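Telo Street Kit for school robotics clubs

Equipment reviews > Simulators and software > Telo Street Kit

Maker: Telo
Type: driving and delivery robot simulator with class materials
License: one school site, 5 seats
Student time needed: 4 club sessions, according to the maker
Reviewed by: Poonam Srivastava
Posted: Aug 18, 2023

What you get

A download, a license key, a teacher guide and a set of city maps. Students write the control code for a small sidewalk delivery robot, load it into a map and watch how it copes with curbs, crossings and people on foot. There is no hardware in the box because there is no box. Telo's sales page says the kit "replaces a full season of field testing." I coach a high school club that has lost a lot of Saturdays to field testing, so I wanted that to be true. I don't think it is.

Setup

The installer is large and slow. Two of our older school laptops refused to run it at all, and the minimum specs on the sales page don't warn you about that. Once it was on the machines that could handle it, students were in a map and moving within one session. The block editor is fine for beginners. The Python side is better, and anyone past their first year should go straight there.

The log viewer deserves more credit than Telo gives it. You can scrub back through a run, see what the robot's sensors reported and compare that with what the code decided. My students argued over those logs for most of an afternoon. They learned more from that than from the worksheets, which are mostly vocabulary.

The maps

Telo sells the kit on its looks, and the downtown map does look good. There are brick walls, glass towers, worn paint on the crosswalks, traffic signals and trees. Parents at our open night were impressed. I'm less sure what the looks are worth to a sixteen-year-old trying to find out why a robot stops short of a curb. A plain gray block world would have shown the same bug and run on the laptops that choked.

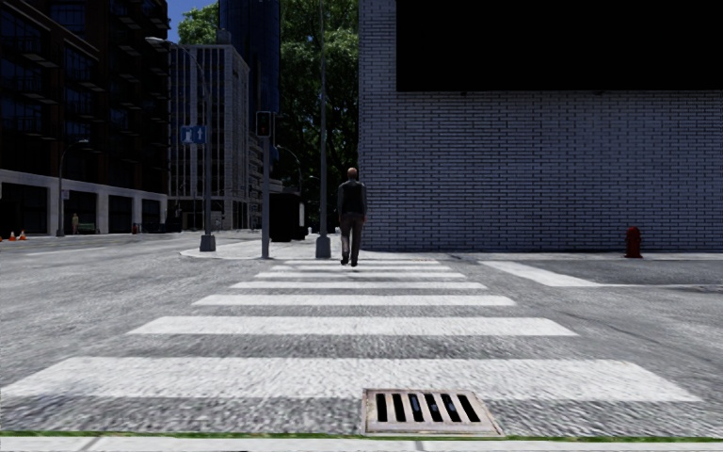

The pedestrians were the bigger letdown for us. In the runs my club logged, they kept to their paths and took no notice of the robot. They didn't hesitate, turn back or step around it. One team wrote a very neat yielding routine, got a perfect score in the simulator and took it to our parking lot with a borrowed chassis. The first real person to walk up to the robot stopped and stared at it. So did the robot. Both of them waited until a student went over and hit the switch.

You can add your own walkers with a script, and the guide spends one page on how. It needs more than a page. We got it working by copying a file posted by the Listumden club, who seem to have hit the same wall before we did.

Scoring

Points come off for touching a curb, blocking a walker or running out of time. The top score on the downtown map is 2000. Our best honest run was 1536. I say honest because two students found that a robot parked beside the start point for most of the clock loses almost nothing, then picks up a finish bonus with one short dash. I wrote to Telo about this in January and received a friendly answer. The bonus still works the same way in the version I have now.

If you plan to grade on the built-in score, don't. We replaced it with our own sheet, where students have to explain one failure from the log and show the change they made.

Compared with the others

Tsao's simulator is uglier and has fewer maps, but it runs on nearly anything and its walkers react when you get close. For a new club I would start there. The Vullach kit comes with a real chassis and a much thinner simulator. It costs us more in spare wheels every year, and I would still pick it if I could have only one, as students care about a robot they can trip over.

Telo's kit makes sense for a club that already has a robot and wants somewhere to try code during the week when the lot is full of cars or it's raining. Used that way, it saved us some trips outside.

Good

Log viewer
Python support
Runs can be shared between seats without extra accounts

Not so good

Heavy install, vague specs
Default walkers ignore the robot
Score can be gamed
Teacher guide skips the hard parts

Before you buy

Ask for the trial key and put it on the worst laptop in the room. Have a student build one custom walker during the trial. Check the renewal terms too: our seats locked when the license lapsed, and we couldn't open old logs until it was renewed. Telo calls that normal. Export anything you want to keep.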